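Last updated: Thursday, February 11, 2021

Schwaiger School Gate Notice Board, lockable, double door

The Schwaiger is an outdoor notice board for schools and district offices that need to post closures, late openings and bus changes where parents will read them before they reach the door. Terville schools have used it at their main gates since September.

Each door takes 12 letter-size sheets. The back panel is magnetic, so notices can be changed without pins. Both doors lock with the same key, and 4 keys come with every board. The header strip is supplied blank or printed with the school name and phone number.

Posts are sold separately. If you are mounting to brick, order the wall kit. The board weighs 70 pounds and needs two people to lift it.

Price: $2,130, delivered within the district. Purchase orders from public and private schools are accepted. Lead time is longer in late summer, when most schools order.

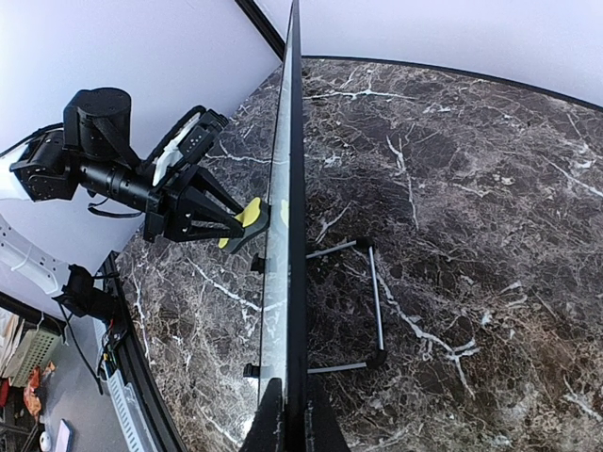
Replacement doors, keys and header strips can be ordered through Hiltel, our parts supplier. Please have the serial number from the inside of the left door ready when you call.

Comments

Damian Nägeli: Ours went up before the last closure. Fewer calls to the office that morning. The lock is stiff in the cold.

gatehouse_k: Does the header come in Spanish too?

Purnuteo PTA: We got ours printed in both, just put it on the order form.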